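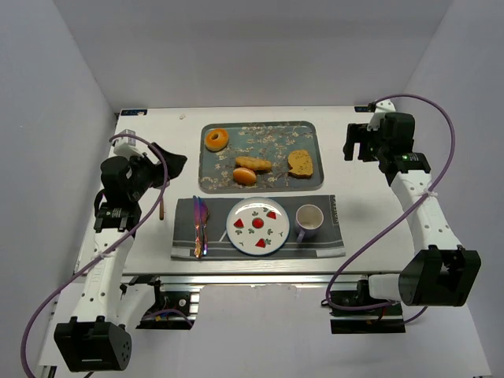
Breakfast is the one meal I lay the table for. Dinner, bowl on the couch, fine, don't care. But mornings I want a placemat. I have been through a lot of placemats. The cork ones went moldy, the woven ones held crumbs like it was their job, and then I caved and went dark gray with a lighter stripe along the bottom, and I'm a convert. Plain mat, then a fussy plate on top. White with a thin blue rim and little green sprigs, that sort of thing. Fork and knife together on the left, both pointing away from you, and yes I know that's wrong. My grandmother would have moved the knife. I like the right side clear for my coffee.

Okay so the cutlery. Rainbow finish. Purple, gold, bit of blue depending on how you tilt it. I resisted this for ages because I thought it looked like an oil slick. Then I bought one set from Nummont on clearance, three bucks, figured I'd use it for picnics, and now the plain steel stuff lives in the back of the drawer. It wakes the gray up. Handwash it though. Mine went through the dishwasher for all of October and the knives came out cloudy at the tips.

Trays. I have opinions. A tray needs a rim, even a tiny one, or the rolls end up on the floor. Rounded corners because square ones collect sticky stuff and you end up in there with a toothpick. And a pattern! Blossoms and branches on a dark blue background hides a multitude of sins, jam mostly. I had a plain white one from Flonness and it looked dirty the second I put toast on it. Gave it away. No regrets.

What goes on the tray at my place, most weekends:

one glazed donut, top corner, always (mine)
a long roll
a small shiny bun
a slice of toast, or a cookie if the bread's run out

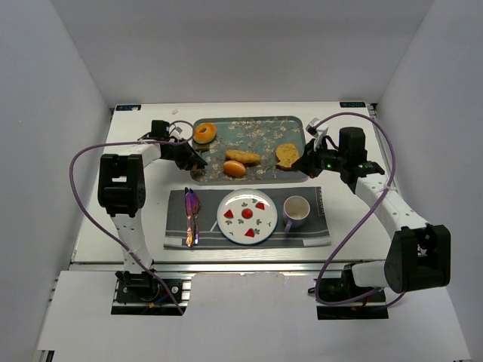

Leave gaps. That's my whole trick. I used to pile everything up in the middle like a bakery window and then the glaze got on the bread and the bread got on everything. Spread it out and the tray looks fuller somehow?? Don't ask me. Tray goes behind the placemat, centered, close enough to reach without standing up. I did try it off to the side for a while, kept putting my elbow in the butter.

Strawberries go on the plate and not the tray. They roll. Also red on white with the green leaves is just nice first thing in the morning, when I'm not good for much else.

Somebody asked in the comments last time about the mat being wipeable. Yes. Damp cloth, then lay it flat, don't fold it or the crease stays for days. I roll mine and stick it in the umbrella stand. The little tag on the end annoyed me at first and I nearly cut it off, left it, stopped seeing it.

Still looking for a butter dish that isn't huge. The Bouzid one everybody likes is 7 inches long and my table is tiny. Prurnico had a round one but the lid was chipped when it got here so back it went. If you know of a small one with a lid, leave it below. Will do egg cups next time, if I find the box there in.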